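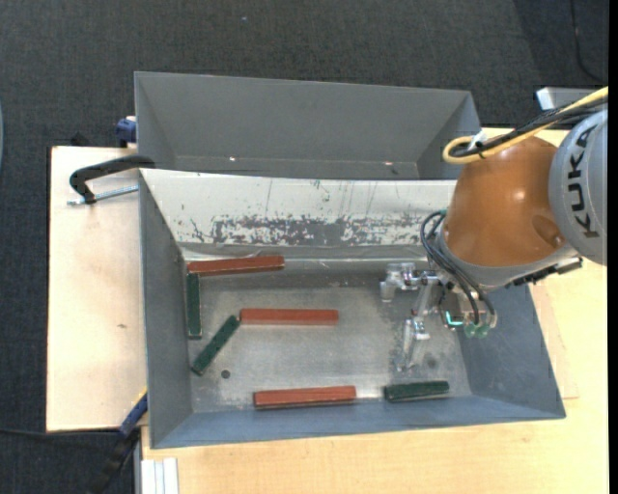 ## 4. Gathering grasp examples from the front bin

This section covers the collection of labelled grasp attempts for the Alldale picking model. It assumes that the arm has been mastered, the gripper is fitted and the Ukari recorder is running on the cell computer. For installation of the recorder, see section 2.

Each attempt is stored as one example: an overhead view taken before the move, the chosen grasp point and angle, the finger opening, and the result. The model learns from failed attempts as well as good ones, so both must be kept.

### 4.1 Preparing the cell

1. Place the two metal bins one behind the other on the tabletop. The front bin is the working bin. The rear bin is the drop bin and must be empty at the start of a run.
2. Clamp both bins to the table. Tighten the screw clamps by hand, then push each bin firmly from the side. If it moves, reposition the clamp and repeat.
3. Lead the clamp handles away from the arm side of the table.
4. Check that the cables and hoses on the arm have enough slack to follow a full wrist turn. The cable loop must not hang lower than the gripper collar.
5. Put the blocks in the front bin. The standard set is three red and three green. The green blocks are the shorter ones.
6. Spread the blocks by hand so that they lie flat. They may touch each other or the walls – contact cases are wanted in the data.

**Caution:** Keep hands out of both bins whenever the drives are enabled. Press the enable switch only when you are standing outside the marked area.

### 4.2 Bin calibration

Calibration is needed after any bin has been moved, even if it was put back against the same clamps.

1. Remove all blocks from the front bin.
2. In Ukari, open **Cell > Bins > Calibrate** and choose `front`.
3. Jog the gripper to each of the four floor corners in turn and confirm each point.
4. Repeat for `rear`.
5. Save the result under the cell name. The Pană test cell uses `pana-a`.

**Note:** The inner walls slope, so the floor is smaller than the opening. Touch the points at floor level. Points taken at the rim will lead the arm to drive the fingers into the wall.

### 4.3 Running a session

1. Return the blocks to the front bin.
2. Select **Collect > New session** and enter the block set, the bin and the operator code.
3. Set the number of attempts. The default is 1065, which fills one storage volume at standard image quality.
4. Set **Grasp choice** to `random` for a new model, or to `mixed` if a trained model is already loaded.
5. Move outside the marked area and enable the drives.
6. Press **Start**. The arm moves clear of the front bin, the overhead view is stored, and the first attempt begins with the fingers open.
7. Watch the first 13 attempts at reduced speed. If the fingers touch a wall, stop and repeat 4.2.
8. Release the speed limit and continue.

When the front bin has been cleared, the recorder exchanges the roles of the two bins and carries on. No operator action is needed.

**Note:** A block lying along the foot of a wall leaves no room for one of the fingers. The planner will turn the gripper or skip the block. After 14 skips in a row the session pauses with message `NO REACH`. Disable the drives, move the blocks towards the middle and resume.

### 4.4 Labels

The result is set from the finger gap after lifting.

| Label | Meaning |
|---|---|
| `held` | Gap matches a block width after the lift |
| `empty` | Fingers closed fully |
| `lost` | Gap matched at first, then closed before release |
| `void` | Attempt stopped by the operator or by a force limit |

Attempts marked `void` are stored but left out of training. Do not change a label by hand during a session. Corrections are made afterwards in the review tool (section 6).

### 4.5 Wear and reflections

Bare metal and worn paint give uneven brightness in the overhead view. Leave scratches and scraped patches as they are. Repainting a bin part-way through a set makes the earlier examples differ from the later ones, and the set must then be split. Wipe off loose dust with a dry cloth before each session.

If a bin has to be replaced, start a new set and record the change in the Gurkia cell log.

Section last revised: 2 November 2020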